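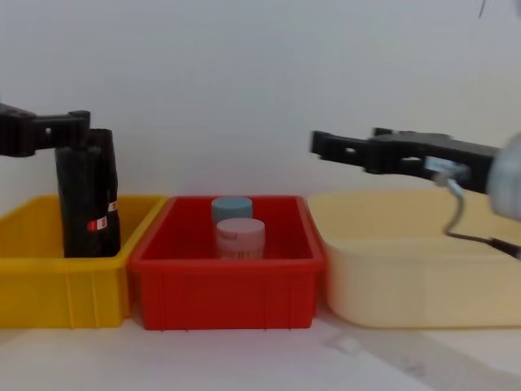

## 4. Sorting Packaged Goods into Crates

This section applies to the packing bench at the Ovdale stockroom. Read it through before handling any goods.

1. Set the yellow crate, the red crate and the cream-colored basin in a row against the wall, in that order from left to right. The rims of the two crates may touch.
2. Stand tall bags upright in the yellow crate. A bag may rise above the rim, but it must not lean over the neighboring crate.
3. Place lidded jars in the red crate with their lids facing up. Jars may stand one behind the other.
4. Reserve the basin for items without a readable label.
5. Record the contents of each crate on Form 818 before it leaves the bench.

**Note:** Bags with creased sides are acceptable – check the seams and the label only.

**Caution:** Do not lift a crate by one end. The total weight of a filled crate must not exceed 5 kg.

### 4.1 Returns

Goods without a label are entered under code 979 and kept in the basin until the end of the shift. Aino Pelkonen approves all returns to Koivisto. In her absence, refer the matter to Paavo Väisänen before moving the goods.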